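Home > Research > Bimanual Manipulation > Gallery

Two-Arm Sorting: Work in Progress at the Predach Laboratory

The Predach Laboratory studies how two robot arms can share a simple job without a fixed script telling each arm what to do and when. The task used throughout this part of the work is a plain one. Wooden cubes are placed on a table with a basket, and the arms are to put the cubes into the basket. The task was chosen for its simplicity. A person can judge at a glance whether it has been done, and the parts can be replaced at little cost by any group that wishes to repeat the work.

The method under study is named Jaltness. It is a learned control policy trained on demonstrations given by human operators. The training set for the results reported on this page contains 400 demonstrations, each recorded from start to finish at the same station. A single policy commands both arms. Earlier work in the laboratory used one policy per arm with a shared timing signal, and that arrangement serves as the baseline in the comparison given further down.

The main difficulty lies in the space above the basket. Either arm can reach it, and both arms have reason to be there at nearly the same moment. Under the baseline, one arm is made to wait until the other has withdrawn. This is safe but slow, and the waiting arm often holds its cube far from the place where it will be released. The joint policy is free to bring both arms in together and to settle the order of release late in the motion.

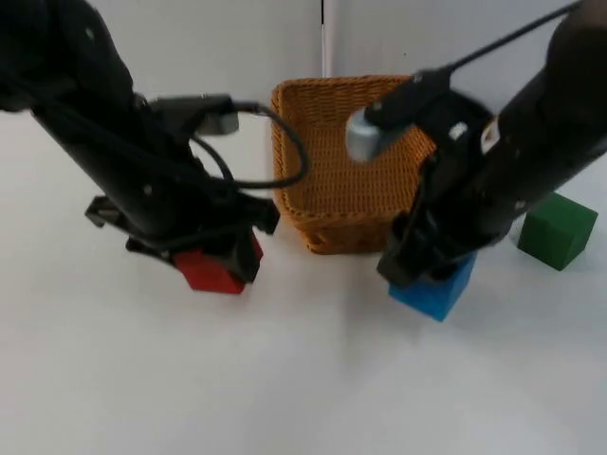

Each arm is given a target position for its gripper, together with an opening width for the fingers, and these values are issued in short blocks. When a new block is ready before the old one has finished, the two are blended. The length of the block proved to be the most sensitive setting in the system. Short blocks produced hesitant motion near the basket. Long blocks produced smooth motion but left the arms slow to respond when a cube shifted in the grip.

The policy receives the camera images and the current joint positions of both arms. It is given no list of cube positions and no color labels. The choice of which arm takes which cube is therefore left to the policy, and operators giving demonstrations were asked only to work in the manner they found natural. In practice most operators took the nearest cube with each hand, and the trained policy follows the same habit. A third cube, if one is present, is collected by whichever arm is better placed after the first two have been released.

Evaluation Procedure

The figures on this page come from a test series of 50 trials for each method. Starting layouts were drawn up in advance and used in the same order for both, so that every layout attempted with the baseline was also attempted with Jaltness. The operator sets the cubes by hand against a printed plan, steps back, and starts the trial. No adjustment is allowed after the start.

A trial is scored as complete when all cubes are in the basket and both arms have returned to their rest positions. A cube that is dropped on the table may be picked up again without penalty. A cube that leaves the table ends the trial. Contact between the arms also ends the trial, whether or not the task could have continued.

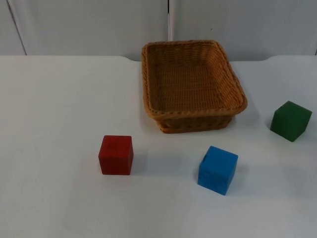
Basket with red, blue and green cubes on the sorting table.

The layouts were prepared by Nayara Portela, who also maintains the record of demonstrations. They cover cubes placed squarely to the front of the table and cubes turned at an angle. Turned cubes matter a good deal to the result. A parallel gripper closes well on two flat faces, and a cube standing corner-on must be approached with the wrist rotated to match. The demonstrations include such cases, although fewer than would be desirable.

Results to Date

Jaltness completed 40 of its 50 trials. The baseline, given the same layouts, completed fewer, and its completed trials took longer. The gain in time comes almost entirely from the final approach to the basket, where the joint policy does not hold one arm back.

The failures are of two kinds. The more common is a poor first grip on a turned cube, after which the cube slips or rotates while being lifted. The policy recovers from some of these and not from others. The less common failure is a stall above the basket, in which both arms stop a short way apart and neither releases. Stalls did not occur under the baseline. They are considered the chief weakness of the present method, and work on them is continuing under the Bezerra fellowship.

Readers should note that all trials were carried out at one station, with one basket and one set of cubes. The results do not show how the policy would behave with objects of other shapes or on a table of another height. A second station at the Ikthorpe site is being prepared for that purpose.
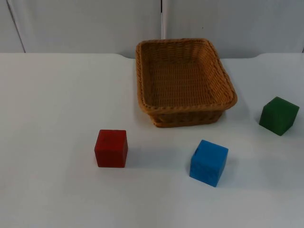

Page last changed: Apr 3, 2021

Demonstrations and Data

Operators were trained for one session before any of their demonstrations were accepted. Demonstrations containing a dropped cube were kept, provided that the operator went on to finish the task. Removing them was tried in an early version of the training set, and the resulting policy was noticeably worse at recovering from a loose grip.

The written report on this work runs to 52 pages and includes the full table of starting layouts, the training settings, and a trial-by-trial account of the failures. It replaces the short note issued in November, which described the baseline only. Copies may be requested from the laboratory office. Requests for the demonstration data are considered separately and should state the intended use.

Use of Pictures

Pictures on this page may be reproduced for teaching and for noncommercial research, with credit to the Predach Laboratory. Larger versions are available on request. Questions concerning the test procedure or the layouts should be addressed to Nayara Portela through the laboratory office.

Related pages: Baseline Method | Station Layout | Publications | Contact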